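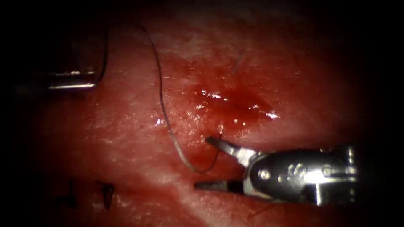
# Week 6 handout: the visit to Nernovby

Bring this with you on the visit. Bring it back afterward too, with your own writing on it, as the write-up depends on notes you will swear you don't need to take.

We go on 5th November. The Nukura training suite is on the lower floor of the Nernovby building, past the cafeteria and down a corridor that has been about to be repainted for as long as this course has existed. Coats and bags go in the lockers. Coffee stays with the cafeteria, however much you love it.

## 1. How the visit runs

There are 36 of you and the demonstration room is built for far fewer, so we split into 3 groups. Each group gets 45 minutes in the room. The other two groups will be in the seminar room next door, watching the same feed on the wall screen and working through section 5. Last July we tried putting everyone in at once, and the people at the back learned a great deal about the backs of heads.

The order inside the room is:

1. The setup talk (10 minutes, and the presenter keeps to it).
2. Suturing at the console, with the feed on the big monitor.
3. Your questions.
4. A turn at the Skoduveck trainer, which is the foam-and-pegs station by the door. You will not be let near anything else, and after you have tried the pegs you will see the wisdom of this.

## 2. What you'll be watching

The task is suturing: closing an opening in tissue with thread, using two instruments steered from a console. To the eye it is sewing. It is sewing with tools on the ends of long shafts, seen on a screen, through a view that is bright in the middle and goes black at the edges.

The still at the top of this handout shows how it looks on the monitor. Spend a minute with it before you come, as the live feed moves and the first few moments tend to be lost to working out which way is up. The big instrument with its jaws open comes in from the right. The other one, slimmer and half in shadow, comes in from the left, and the thread loops between them. The dark red diagonal near the middle is the wound area.

Three things students get wrong every year:

**The size.** On a large monitor the right-hand gripper looks fit for pulling fence posts. A screen gives you no scale at all. Ask the presenter to hold an instrument up next to a hand before the session starts.

**The shine.** Wet tissue and polished metal both throw light back at the camera. Look at the wrist of the right instrument in the still: the glare runs across the housing and then drops down it in a streak. There are tiny glints all over the tissue as well. A glint is easy to mistake for a thing. If you plan a project that finds tools in video, you'll be on bad terms with glints by the end of it.

**The dark.** Much of the left instrument can't be made out. You get some highlights along its edges and your brain kindly fills in the rest. Software is less kind. Keep this in mind for section 4.

## 3. Some words you will need

*Console.* Where the operator sits. The hands move there and the instruments move here. The operator is doing the surgery-shaped part; the robot is copying, with some cleaning up along the way.

*Wrist.* The jointed bit behind the jaws. An ordinary straight tool passed through a small opening can slide, turn, and tilt about the point where it goes in. A wrist adds bending near the tip, and that bending is most of what people are paying for.

*Jaws.* The two parts that open and close. In our still the right-hand pair is wide open with a wedge-shaped gap between, and you can see tissue and a bit of thread through it. Note that jaws being near a thread and jaws holding a thread can look nearly the same from a single view. We will come back to this, at length, in week 8.

*Motion scaling.* A large hand movement becomes a small tool movement. With scaling at 3 to 1, you move your hand three units and the tip moves one. Beginners find this soothing for a short while and then run out of room for their elbows.

*Clutch.* A pedal or switch that lets the hands move without the tools following. It is the answer to the elbow problem. It works like lifting a computer mouse off the desk when you reach the edge.

*Teleoperation.* All of the above. A person decides, at a distance, and a machine moves. The distance may be the width of a room.

*Autonomy.* A word to be used sparingly in front of the presenter, who has opinions. What you are going to see is teleoperated. If your write-up says that "the robot decided" to do anything, I will circle it and write *who?* in the margin. I have a pen set aside.

## 4. Why thread is hard

Most of what we've covered up to now has been about rigid objects. A block has a position and an angle. Give me six numbers and I can tell you where every corner of it is, and it will stay like that until something bumps it.

Thread doesn't offer these comforts. Its shape is different at every point along its length, and it changes when you pull one end, when you let go, and when it touches something sticky. Follow the main strand in the still, starting from the tip of the left instrument. It goes up nearly to the dim top of the picture, arches over, comes down in a long bow, makes a shallow U at the bottom and climbs back up to the upper jaw. Along the way it changes color, too: dark for much of the descent, then lighter grey and tan where it catches the light lower down. Anything that looks for "the black line" will lose it about there.

Then comes the end of it, which passes behind or beside the upper jaw. Which one? I have looked at it many times and I'm not prepared to say. A planner that wants to grasp it needs a better answer than mine.

There is also a short grey-blue strand above the wound, faint, and apart from the main loop as far as can be seen. And at the lower left are two black marks that look like stitches, one of them with what seems to be a knot at its top. So the sentence "find the thread" is already a bad instruction. Find which thread? Find all the dark thin things, and then what?

The usual ways of handling this, briefly:

- **Trace it.** Start at a known point, such as an instrument tip, and follow the strand a little at a time. Works nicely until something crosses in front.
- **Fit a curve.** Assume the thread is smooth and find the smooth curve that best explains the pixels. Good across small gaps, bad at knots.
- **Use two views.** Depth sorts out many of the behind-or-beside arguments. It has trouble where the thread is thin or the light bounces.
- **Remember.** Use where the thread was a moment ago to guess where it is now. A slow hand helps enormously here. So does not sneezing.

The lab code we call Mfaume uses the first and the last of these together. You'll run it in week 7 on the recorded feed that Nukura lets us take home. It is fairly good. It once followed a highlight along the side of an instrument for a whole clip, with great confidence, and I have kept the plot for lecture use.

## 5. Worksheet for the seminar room

Write short answers. Full sentences are welcome but I won't insist.

1. Watch one stitch from start to finish. Write down each separate thing the two instruments do, in order, using verbs only. Compare lists with your neighbor and note where you disagree about whether something was one action or two.
2. Pick an instant when you can't tell whether the jaws have hold of the thread. What would you need in order to know? "A better camera" gets half credit.
3. Note every time one instrument waits for the other. What is the waiting one doing in the meantime?
4. Look for a clutch. You can't see the pedal from the seminar room, so say what on the screen made you think it was used.
5. Using the still from this handout, sketch the main thread as a single line. Mark the places where you guessed. Be strict with yourself — most people mark too few.

## 6. Manners

Questions are for the question period. The presenter will talk while working if it suits them, and go quiet when it doesn't, and you may learn as much from the quiet bits.

If the look of tissue on a large screen bothers you, step out whenever you like. The door doesn't squeak and I don't take notes on it. The worksheet can be done from the printed still alone, or from a peg-transfer clip if you'd prefer something made of foam. Ask me before the visit and I'll leave one on the course page.

No filming. Nukura supplies the feed afterward and it's far better than anything shot over a shoulder.

## 7. The write-up

Two pages, handed in at the start of the week 8 lecture. Choose one small piece of what you saw (passing the thread across, opening the jaws near a strand, pulling a loop down) and describe what a machine would have to know to do that piece without a person. Attach your sketch from question 5, guesses and all.

Leave out the history of surgery. I have read it 36 times a year and it always begins with the ancients.

Reading before the visit: chapter 4 on teleoperation, and the part of chapter 9 on deformable objects, up to where the equations get long. You can stop there until week 7.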